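December 2018
By the Medstead product desk

Omorum light blue bags, roll of 200

The Omorum is a general-purpose plastic bag supplied flat on a perforated roll. It is intended for dry waste, for lining small bins and for void fill in cartons, where it is filled with air and knotted. The film is pale blue and semi-translucent, so the contents can be checked without opening the bag. There is no drawstring. Closure is by a single overhand knot in the neck.

When used as void fill, the bag should be opened fully, drawn through the air to fill it, twisted at the neck and tied close to the body. Leave a short tail. A filled bag takes an uneven oval shape and the film wrinkles across the face – a normal result with thin film and no sign of a fault. Work on a cloth or towel if the bench is hard or has rough edges.
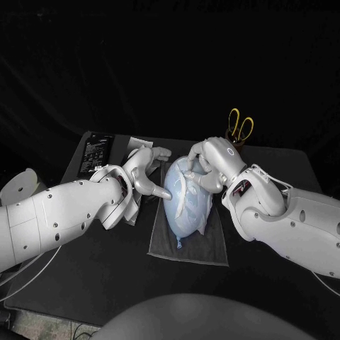 Negi wrote that the knot holds well enough but the bag should be pressed from the side before it goes in the carton, as a slow leak at the neck is easier to find on the bench than after taping. We would add that a leaking bag is best retied lower down. Do not tape over the knot.

Specification
Order code: 939
Colour: light blue
Flat width: 239 mm
Flat length: 281 mm
Quantity: 200 per roll
Closure: tied by hand

Flat sizes are measured before filling. An inflated bag is narrower and shorter than the flat size, and the knot takes up further length. Allow for this when choosing a carton.

Keep scissors and open blades away from filled bags. Store rolls out of direct sunlight, in the sleeve supplied. The bags are not suitable for food, hot ash or liquids. Rolls from the April delivery carry a plain sleeve in place of the printed one – the film and the order code are unchanged.

Filed under: Packing & Wrapping > Bags on the Roll

Related items
Omorum clear bags, roll of 200
Edis bench towel, grey
Edis carton tape, brown
Medstead roll holder, wall-mounted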